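Reading time: 4 minutes

Print this page | E-mail this page

Should Your School Buy a Robot Hand?

By Nhàn Ung
4/11/19

Say your class has some money to spend. Somebody shows you a video of a robot hand stacking cups. It never drops one. The music is great. By the end, everyone in the room wants a robot hand, and I would too.

Then I would want to see the video again with the music off. How many tries did it take? Who set the cups out first? Who put them away? A video that sells something leaves out the boring parts, and the boring parts are often where the money goes.

So before anyone spends anything, let's think like buyers. Buyers are allowed to be a little grumpy.

What do you get for your money?

A robot hand is often called a gripper. Many grippers don't look like hands at all. They have two flat fingers that face each other and pinch, a bit like kitchen tongs. Some are bolted to a robot arm. Others are made for a person to hold, so the person does all the moving and the gripper does the pinching.

That second kind costs less, and you should know why. An arm needs motors, wiring, and a strong table to stand on. A hand-held gripper uses your arm, which you already own. 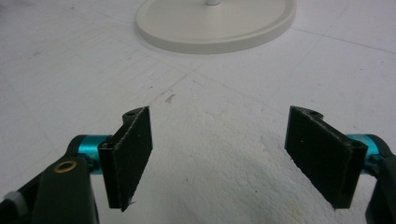 Two finger pads, open wide. Look at the edges for signs of wear.

Finger pads touch everything, so they take a beating. Think of the soles of your sneakers. You can take good care of them and they will still wear down. When a seller tells you a gripper will "last for years," ask which part will last for years. The metal parts might. The pads are another story.

The price on the sticker

Let's try some math. Pretend the seller is a company called Plellport, and it wants $3,682 for a starter kit. Your school has exactly $3,682. Hooray! Can you buy it?

You can buy it. I don't think you can keep it running. Look at what is missing:

A set of new finger pads costs $42. If you wear out two sets in a year, that is $84 more.

The repair plan costs $300 a year. You can skip it, and then you had better hope nothing breaks.

Add those up and you get $384 a year that wasn't on the sticker. The first year now costs $4,066. Your school is short before anyone has picked up a single cup.

Grown-ups call this the "total cost." It means the price of having a thing, and it is nearly always bigger than the price of getting it. A puppy works the same way. So does a trumpet.

Don't forget the table

Last July I visited a workshop run by Younes Lamrani, who has bought more equipment than he likes to admit. I asked him what he would buy first if he had to start over. I expected him to name some fancy machine.

"Somewhere to work," he said. "And shelves."

People forget this when they plan. They measure the robot and they don't measure the room. You need a surface big enough for the job. You need space for people to stand or sit, and you need a place for cables to go. You also need plain things for the gripper to pick up, and these are the cheapest items on the whole list. A paintbrush will do. It is thin and light, and it lies flat, which makes it a fair test. Any gripper can grab a big foam block, and that is why big foam blocks turn up in so many videos. 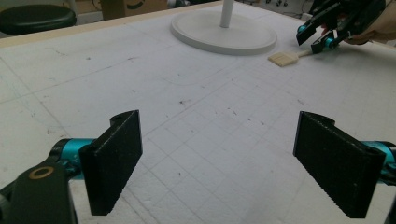

One more thing for the plan is time. Somebody has to set up, clean up, and write down what worked. If your teacher has only one free hour a week, then one hour a week is how much robot you are really buying. I have seen a very nice machine from a firm called Fultex sit under a sheet for most of a school year. It wasn't broken. It just had no one to run it.

Questions to ask a seller

Be polite, but wait for a real answer.

Can we try it with our own objects?
Which part wears out first, and what does a new one cost?
Do we have to buy spare parts from you?
What happens if you stop making it?
Can we talk to a school that has had one for two years?

I like that last question best. Oksana Romaniuk teaches fifth grade, and her class asked it when they were shopping. The seller said he would get back to them. They are still waiting, and they still have their money.

Could you borrow one?

Maybe! Some libraries and colleges lend out equipment. Borrow first if you can, even for a short time. Keep a notebook. Write down how often the class used the gripper in the first week, and then how often in the fourth week. If the second number is a lot smaller, you have learned something for free.

And if the fourth week is just as busy as the first, go ahead and start saving. Put the pads in the budget.

Words to know

Gripper: the part that grabs.
Budget: a plan for spending money.
Total cost: the price, plus everything you pay for later.

Contact us | Copyright 2019 Trudwood Kids | Back to top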